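Week 4: Wood as a Material, Part Two (Reading the Grain)
Notes for the evening section, Malsha Pramanik

Welcome back, everyone! Last week we got as far as growth rings and then ran out of time (my fault, I do love a stump), so we'll pick up with what happens to those rings once the log goes through the saw.

1. Flat-sawn and quarter-sawn

A flat-sawn board is cut so that the rings meet the wide face at a low angle, and you get those big arches and loops. A quarter-sawn board has the rings standing nearly upright to the face, so the lines run straighter and closer together. Flat-sawn is cheaper and wastes less of the log, but it moves more across its width as the seasons change, and it likes to cup. Please have both words comfortable in your mouth by next week, as Jailson Barros will be visiting from the Dantas yard and he will use them a lot.

2. Figure

Grain is the direction of the fibers. Figure is the pattern you see on the surface, and people mix the two up all the time, including me when I'm tired. Maple is a lovely one to study. The wood is pale, so waves, swirls and darker streaks show up nicely, and when planks are joined side by side you can compare their tones across the seams.

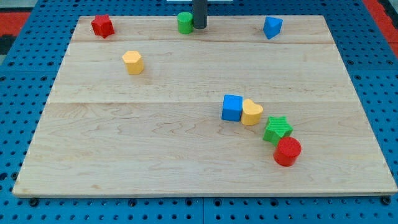 3. Hardness

We use the Janka test, which measures the force needed to push a small steel ball halfway into the wood. Hard maple is usually listed near 1,450 pounds-force, and eastern white pine comes in under 400. Try your thumbnail on a scrap of pine at home and you'll feel it right away!

For next time

Read the Prorik handout on drying, all of it, even the dull table in the middle. Bring one piece of wood from your house, any size you can carry, and write roughly 70 words on how you think it was sawn.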